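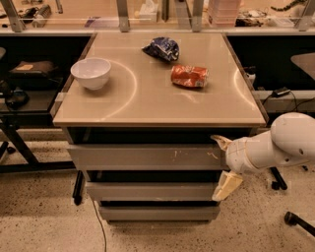
A reader at Zukby wrote in last week to say the whole question is settled, machines can tidy a table now, and people like me should quit moving the goalposts. Three paragraphs of that. Signed off "it's over, buy one."

OK. So let's talk about the table.

Bowl, chip bag or whatever the snack was, crushed can. Drawers under it. Any nine year old does this in the time it takes to complain about it. Bowl to the sink or the cupboard, trash is trash, shut the drawers. Done. And I will say it plainly, the arms have gotten good. Two years ago I wouldn't have bet on one closing a drawer without shoving the cabinet across the room. Now I would. A drawer is a nice thing for a robot, it goes in and it goes out.

A crumpled bag is a different animal. No two are ever the same shape. Shiny too, and shiny still messes with a lot of cameras. Same with a dented can, the grip you practiced on a new one is no use once the middle's caved in.

But grabbing isn't even my main gripe. Deciding is. Is there anything left in the bag? Does the can go in recycling or does somebody in this house save them for the deposit? Does a clean looking bowl go back on the shelf? Mine wouldn't. I've seen what my family calls clean.

Prandum put out numbers in their spring mailing, 63 homes, one chore each, clear a table. They call it a success if the table ends up empty. Well. I can empty a table with my forearm. In 13 of those homes the machine put something in a place where the owner had to go hunting for it, and that's in a footnote, small type. I'd of put it in the headline.

Shop floor is where I'd actually spend the money. Forsberg has an arm doing bin sorting, same bins, same light, same parts every shift, and 2233 picks went by before a person had to step in. Thats real work. Somebody's wrists got a rest. Nobody there is asking it what to do with a half eaten sandwich. And the Forsberg people built the station for the arm, shelf heights, everything. Fair enough for a shop. Try telling my mother her kitchen needs new shelf heights.

Prultside says theirs will do a full kitchen by next May. Full kitchen meaning what? Dishes in a rack, I believe it. Grease pan soaking overnight with a fork under it, no. Their clip runs 53 seconds and has four cuts in it. I'd trade the lot for one long boring take of the thing picking up a wrinkled bag, dropping it, trying again. That would tell me more.

So, can they do chores yet. Pieces of chores, yes. Open, close, lift, set down, mostly. A chore as my house means it, where you walk in, look, sigh, and know what all of it is and where it goes, not yet. I'd guess years. The Zukby reader can write me back when his does the laundry, socks included, and I'll print the letter.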